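Why Does a Full Cup Spill When You Walk?

Have you ever filled a cup right up to the top, started off across the kitchen as carefully as you could, and ended up with juice on your socks anyway? It happens to grown-ups too, and there is a lovely bit of science hiding in it.

Water likes to stay as it is. If it is sitting still, it wants to keep sitting still, even when the cup around it starts to move. So when you take your first step, the cup goes forward and the water lags behind and climbs up the back wall. Then it slides down and runs up the front, and back again, and so on. We call this sloshing (a very good word to say out loud).

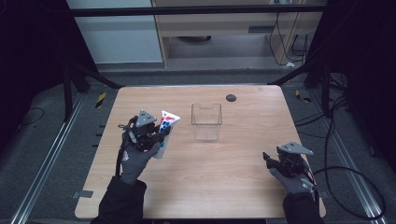
Every cup of water has its own favorite speed for sloshing, a bit like a swing at the playground. If you push a swing at just the right moment, it goes higher and higher. Your footsteps can do the same thing to your drink! Each step gives a little push, and if the pushes match the slosh, the water climbs until – splash – over it goes.

What about tilting? Water is heavy enough that the Earth is always pulling it down, so its top stays level once it has settled, even if the cup leans. Try it with a clear cup outdoors. Pour in 100 milliliters of water, tip it slowly, and watch the top of the water while the cup leans over. Now fill it nearly to the rim and try again – you won't get very far before it drips!

Next time you carry a drink, leave a bit of space at the top, start gently, and stop gently too. Soup is worth practicing with as well, but let it cool down first.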